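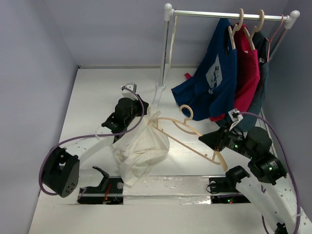

Pravesh Gumede asked us to put the camera check before the gripper swap, he lost an afternoon doing it the other way round. So the order below has changed. Old printouts are wrong, bin them.

3 min read

Section 6. Comparing grippers on the hanger task

Needs two arms, a camera over each gripper, one garment, one hanger. Rack at the rear right.

1. Power off both arms. Wait for the joints to settle.
2. Check the camera cables. Slack at the wrist, enough for a full turn. Tie to the forearm, not the gripper.
3. Power on. Open both camera views. If one is frozen, reseat the plug and restart that arm only.
4. Fit the first pair of fingers. Lukach pair first, then Skorside. Same pair on both arms.
5. Left arm takes the cloth by the neck. Right arm takes the hanger.
6. Feed the hanger shoulder in at the neck. Slow speed, setting 2.
7. Run the whole task 5 times. Log drops, snags and any regrip seperately.
8. Power off, change fingers, repeat from step 3.

CAUTION: hands out of the enclosure whenever the arms are live. Stop button first, then reach in.

CAUTION: loose cloth can drop into the gap between the bases. Stop and lift it clear by hand.

Note: pointed fingers get under a thin neckline but slip on a smooth hanger. Wider pads hold the hanger, bunch up the cloth. Log which one you saw, dont average them.

Note: force limit stays at 181 in the controller for both pairs. Change it and the runs can't be compared.

Results go to Corentin Caron, with the finger pair in the file name. Spare pads are in the Allier drawer.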